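2024-04-11

Up early to get on with the chandler, and by mid-morning had written a paragraph about his childhood that contained the words "doubtless", "surely" and "it is not hard to imagine". It was quite hard to imagine. I crossed out all of it except his place of birth, and then remembered I'm not certain of that either. The parish register at Prusesbridge has a gap where he ought to be, and mice are blamed in a note by a Victorian vicar who had clearly been saving up his feelings on the subject.

What I do have: he was bound to a tallow chandler as a boy, he ran away, he came back, and he ended up owning the place. The middle of that is where the book is supposed to be. Every life of a self-made tradesman that I've read has the same middle, in which the subject gets up early and is sober. Mine seems to have got up late and been fined for it. I'm fond of him for that, though it makes the rise to prosperity a bit of a puzzle.

I had pinned a good deal on the voyage. Family tradition, as printed by a grandson with a grudge and a private press, says he went to sea in a privateer out of Trondby, shared in a prize and bought his first copper with the money. I've been repeating this at parties for years. In January I finally wrote to the record office at Trondby to ask if he was on any muster, and heard nothing, and took the silence as a yes.

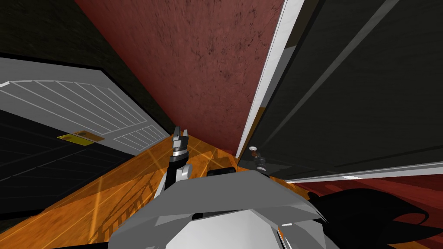
He was never aboard, as far as we can tell, wrote the archivist at last in this morning's email, and the ship named in the pamphlet was in any case being broken up that summer. There is a man of the same surname on a collier, if that is any use, but he is down as a cook and he drowned.

It isn't any use. I read the email again over coffee in case the tone had softened. Then I went back through my chapter and found that the privateer was holding up pretty well everything: the money, the limp, the falling-out with his master, and a rather good page about the smell of tar which I shall be sorry to lose. I've moved the tar to a file called "Keep", where it joins the duel and the secret marriage.

So where did the money come from? Lunch (cheese, standing up) was given over to this. The dull answer is his wife. She brought £30 to the marriage according to the settlement, and I have had a copy of that settlement in a box file since before the kitchen was painted. I'd noted it on an index card as "wife, some money" and gone straight back to the cannon. The grandson doesn't mention it at all. He gives her half a line, in which she is "a helpmeet" and then dead.
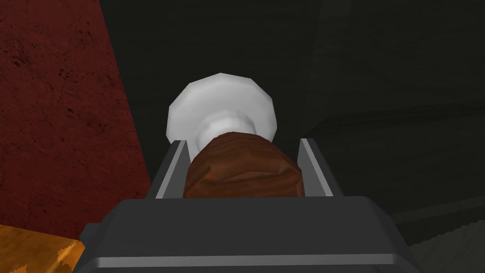

Spent the early afternoon with the shop inventory, drawn up when the old master died, and it's much the best thing I own a photocopy of. Nearly 100 pages, most of it in a clerk's hand that gets visibly crosser as he works his way down to the cellar. He lists moulds, vats, broaches, a beam scale "not true", wick yarn by the pound, and a run of tools he plainly couldn't put a name to and enters as "handled things". I've always wanted those handled things to be handsome. A cylinder of reddish-brown wood grain going to dark chestnut in patches, like the handle held end-on between the two plates in the picture, would suit me nicely, and I have more or less given him one in chapter two. The clerk valued the lot at a few pence and moved on to the buckets.

The inventory is also where she turns up again. In the back, in a different ink, somebody has gone over the sums and corrected them, and the hand looks to me like the one on the wife's letter to her sister in Positberg about the price of mutton fat. The same long-tailed figures, and the same habit of underlining a total as if it had been rude to her. I'm no expert in handwriting. I once spent a fortnight on a signature that belonged to the bookbinder. But if it is her, she was doing the accounts within a year of the wedding, and my late riser had every reason to stay in bed.

Thought about changing the title. Thought about what the publisher would say about changing the title. Made tea.

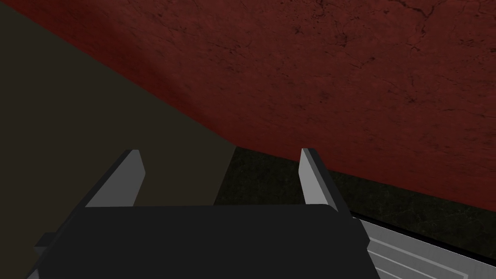

Later, after supper

Walked down to Ifans and back to clear my head. The tallow works stood at the bottom of the lane there, where the bottle bank is now, and there were so many complaints about the stench that the vestry gave them a book to themselves. I've read it right through. It contains 6 separate petitions to have him shut down, every one signed by people who also appear in his ledger as owing him for candles. He answered only once, by sending the petitioners their bills.

Or she did. That's the trouble with the day's discovery, every good line of his now has to be looked at twice. The bills are in the long-tailed hand too, I checked when I got in, still with my coat on. The witty reply to the bishop's steward I'm less sure of. I would like him to keep that one. The man has lost a ship and a limp since breakfast.

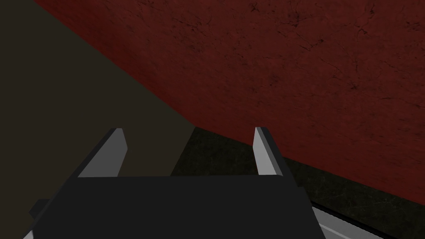 And the limp really does have to go, because the only evidence for it was the privateer, and the only evidence for the privateer was the grandson, who also says that the family descends from a Norman knight. What I can stand by tonight is three chapters out of the lot, and one of those is about tallow in general.

Did a new plan on the back of the gas bill. Marriage comes forward to chapter one. Runaway episode stays, but I must stop calling it a flight to liberty: he got as far as an aunt. The sea chapter becomes a page on why tradesmen's families liked to have a sea chapter, and that might even be interesting if I can keep the sulking out of it.

Must write and thank Trondby. Drafted it twice and both times it came out sounding as if they'd sunk the ship themselves. Also to ask Positberg if the sister kept any more letters, preferably ones without mutton in. And find the box file with the settlement, which I had in my hand at lunch and have now put somewhere safe.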